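Skorholm started as a folding table at the back of a church hall, with a kettle, a stack of borrowed dictionaries and a sign-up sheet that filled before the doors were properly open. We're a language school now, with our own front door and a slightly alarming number of mismatched chairs, but we like to think that anyone who sat at that first table would still feel at home here (and a few of them still come by on Wednesday evenings!).

We teach everyday English to adults who have recently moved to the Drandthorpe area. Some of our students were engineers or nurses or bakers before they came, and some are just out of high school. Most of them have studied grammar somewhere along the way and can tell you more about the past perfect than we can. What they want from us is the other kind of English, the kind you need when you call the landlord, return a pair of shoes, or sit next to a chatty stranger on the bus.

So that's where we begin. Our first course, Home Words, runs for 15 weeks and works its way through a house and the street outside it: cooking, laundry, bills, neighbors, small repairs, and the weather, which in Drandthorpe could easily fill a course of its own. Students learn "load," "rinse" and "spin," and they also learn how to ask a roommate, kindly, to please empty the washer.
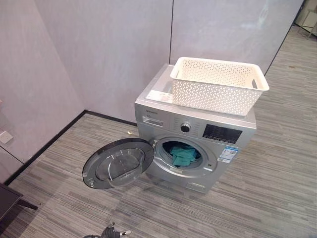

**OUR CLASSES**

We keep groups small, and each one has the same teacher from the first week to the last. There are six levels, from complete beginner up to what we call Long Conversations, where the group picks its own topics and the teacher mostly tries to keep up. Morning classes meet at our main building on Hiltholm Street, and evening classes meet there too, with a play corner for anyone who needs to bring the kids along.

Our course books are written in-house. We used to buy them, but the people in them were forever checking into hotels and ordering lobster, and our students kept asking for a chapter on parking tickets. The Després Readers, our own series of short stories for learners, grew out of those requests, and we now have 86 of them on the shelf for students to borrow and take home.

**COME AND SEE US**

Over the years we've welcomed about 1000 students, and we're always glad to meet the next one. Your first class is free, and you don't need to bring anything except a pen. New groups start in June, and the office is open every weekday until 7 p.m. if you'd like to stop in, look around and have a cup of coffee with us first.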